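Acceptance

The evaluation license for the Urby bedroom package ran for 59 days, and the reviewer had used 57 of them on the kitchen. The email from Grinthorpe said the findings were due before the license lapsed. She loaded the bedroom at the default settings and left the seed at 7.

Urby was sold as a rehearsal space. A customer supplied a robot model and a task list, and the package supplied rooms. Grinthorpe built the rooms, Janjua wrote the contact solver, and the invoice came from Sidow, a reseller whose support address returned a ticket number and nothing else.

She set the task to "tidy, general" and the run count to 100. The first run took nine minutes to compile. She ate a sandwich over the keyboard and read the release notes, which listed a fix for drawers that opened into walls. Then the head view came up and she stepped it forward by hand.

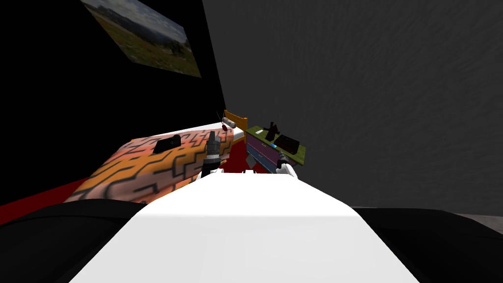 The right wall was the wrong gray, according to Janjua, whose comment was already in the shared log when she opened it. The solver did not care about color but the perception module did, and anyone scoring the bedroom should switch to the September texture set before trusting a single grasp.

She typed that the review covered the product as shipped. The reply came back in under a minute: as shipped, then, but would she please note the texture set in section 2.

She noted it in section 2. She wrote that the bedding pattern was high in contrast and would be hard on edge detection, and that she considered this a point in the package's favor. She wrote that the landscape on the wall had no entry in the object list and could not be queried.

Under "realism" the form allowed one line. She looked at the bed for a while. Her own, four miles away, had not been made in a week. She entered "adequate," deleted it, and entered "adequate for purpose."

The counter moved to the second run. She turned off the overhead light, left the machine on, and put the license key back in the drawer.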